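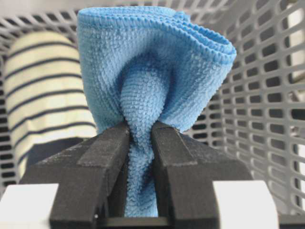
Wrist view: blue towel gripped at a gathered section, striped cloth and basket wall behind.

Setting up basket picking on the Guler two-finger gripper

The steps below cover the Guler kit with Mevside control software, release 2. The arm must already be homed and the wrist view live.

1. Place the basket within reach and teach its rim height at two opposite corners. Perforated walls are acceptable, but set Background to Patterned so that the openings are not taken for fabric edges.

2. Set the approach height to 400 mm above the basket floor.

3. Open Grip and choose Cloth, Thick. Set closing force to 20 N. Terry towels compress a good deal between the fingers, so leave Stop on Contact switched off.

4. Run a single pick and pause before the lift. Check the wrist view: the cloth should be gathered between both fingers, with no second item caught in the grip. If a neighbouring item is held as well, open the fingers and reduce the pinch depth.

5. Resume, then run 20 picks with mixed items and save the log.

The Grajales fingers sold as an extra use the same menu - only the force table differs. Budinari supplies the kit with the standard fingers fitted. Recheck the rim height whenever the basket is changed.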